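Toy Swap Returns to Vastirgate Hall on Saturday

The Vastirgate toy swap is back this Saturday, with doors opening at 10 a.m. in the ground floor room on Berchtold Street. Families can bring soft toys in good condition and take home the same number.

Organizer Mirjam Haslinger said plush toys are the most common donation by far. Last year's swaps found new homes for 2722 items, most of them stuffed animals.

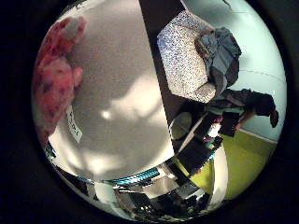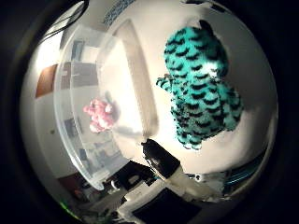

Toys should be washed before they are dropped off. Anything with loose eyes, open seams or a battery pack will be turned away at the door. Board games and puzzles are not part of this swap and will have their own day in September.

Drop-off runs until 3 p.m., and the room closes at 4. Each family may bring up to 16 toys. Leftovers will go to the Jiltach children's center, where Vibeke Bjarnason runs the playroom. She has asked for smaller plush toys in particular, as the shelves there are narrow.

Entry is free. Parking behind the Bollis bakery is open to visitors all day, and the side entrance has a ramp for strollers and wheelchairs.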